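Hand-held demonstration (robotics)

Hand-held demonstration is a way of teaching a robot a manual task in which a person carries out the task with a tool shaped like the robot's own hand. The tool carries a camera, and often other sensors, and the recordings are later used to train the program that controls the robot. It is one of several methods grouped under the name learning from demonstration, the others being kinaesthetic teaching, in which the person moves the robot's arm directly, and teleoperation, in which the person steers the robot from a distance.

Background

Early industrial robots were often taught by leading the arm from point to point and storing each position. The robot then repeated the stored path exactly. This worked well for welding and paint spraying, where the part is always in the same place, but poorly for cloth, food or household goods, which seldom lie the same way twice. Learning from demonstration tries to deal with this by giving the robot many recordings of the same task done under slightly different conditions.

Methods

In kinaesthetic teaching the joints of the arm are made slack enough to be pushed by hand. The method needs little extra equipment, but the person's own hands and arms are often in the way of the robot's cameras, and two-armed tasks are hard to show.

In teleoperation the person uses a joystick, a headset with hand controllers, or a smaller copy of the arm known as a leader. The robot itself does the work while it is being recorded, so the data match what it will later see and do. The drawbacks are the cost of tying up a robot for each operator and the lack of a sense of touch, which makes fine work slow.

In hand-held demonstration no robot is needed at the time of recording. The operator holds a gripper, usually with a trigger that closes 2 fingers, and works at a bench, in a kitchen or wherever the task is normally done. A wide-angle or fisheye lens is commonly fitted so that the fingers and a good deal of the surroundings stay in view. Square printed markers may be fixed to the equipment so that its position can be worked out from the pictures. 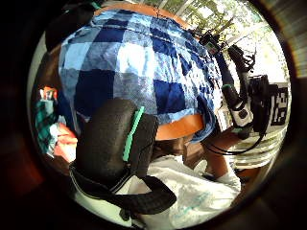 Fisheye view from a hand-held gripper, with a checkered cap at close range and part of a square marker at right.

Recording and processing

A recording normally covers one attempt at a task, from picking up the first object to letting go of the last. The path of the gripper is worked out from the camera pictures, often with the help of a motion sensor, and the opening of the fingers is measured or read from marks on them. Attempts in which tracking is lost are usually thrown out. The operator may also discard an attempt by hand, for example after dropping an object - although some groups keep such attempts and label them separately.

The Dralteck method, set out by Nusrat Majumder, divides a recording session into blocks of 20 attempts. Objects are moved to new starting places between blocks, and the operator rests for 6 minutes before going on. The Gresum format, used with the same method, stores the pictures and the gripper path in one file with a shared clock.

Comparison with remote control

Hand-held tools are generally quicker to use than remote control, as the operator feels the weight and grip of an object through the handle. They are also easier to carry to new places. Against this, a person can make movements that the robot cannot. The wrist may turn further than the robot's joints allow, or the hand may move faster than its motors. Paths are therefore checked against a model of the arm before training, and those that are out of reach are left out.

A further difference lies in the view. A camera on the gripper sees objects at very short range, and a single nearby item may hide much of the work area. Siriwardena rigs add a second, fixed camera for this reason. The Grindau layout leaves it out, on the grounds that a fixed camera must be set up again at every new site.

See also

Kinaesthetic teaching
Leader and follower arms
Motion tracking
Teleoperation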